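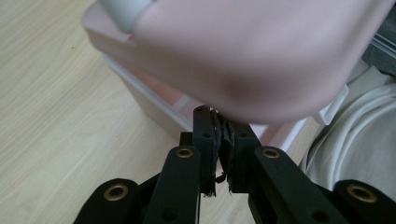 Buvotside, mayo de 2020

Asunto: Re: [tintes] El rosa que sale beige

Estimados todos:

Gracias a Ong por su mensaje, que copio más abajo para quien no lo recibió. Perdonen mi español, lo aprendí ya de adulta y todavía escribo despacio.

> El 66 de la lista vieja me falla siempre. Hiervo los huesos
> de aguacate una hora, meto el algodón y me sale un beige
> triste. ¿Es el agua? ¿Es la olla? En Warnik me dicen que
> ponga más huesos y ya está.
> Ong

Yo no pondría más huesos. Con el aguacate me pasó lo mismo durante varios meses y, en mi caso, el problema era el fuego. Cuando el baño hierve fuerte, el color se va hacia el marrón. Ahora lo caliento muy bajo, sin que llegue a hervir, y lo dejo reposar toda la noche con la tapa puesta. A la mañana siguiente cuelo y solo entonces meto la tela.

Mi medida es esta: para 700 gramos de algodón seco uso el mismo peso de huesos y pieles, bien lavados. Si queda pulpa verde, el tono se ensucia. El algodón lo dejo antes en leche de soja aguada, 2 baños, y entre uno y otro lo seco a la sombra. Sé que en la lista hay quien no está de acuerdo con la soja y prefiere el alumbre. Con alumbre me salió un rosa más frío, tampoco feo.

Sobre el agua: la de mi casa es dura y el rosa sale más subido. En casa de mi hermana, con agua blanda, la misma receta da un color de melocotón. Una pizca de bicarbonato lo corrige, pero hay que ponerla al final y mirar bien, que se pasa en un momento.

La olla, Ong, sí puede ser. ¿Es de hierro o de aluminio? El hierro lo vuelve gris.

Tengo una duda para los de Prarkero: ¿alguien lavó estas telas más de tres veces con jabón corriente? Las mías se aclararon en el segundo lavado y no sé si es normal o si las saqué del baño demasiado pronto.

Un saludo cordial,
Larasati Setiawan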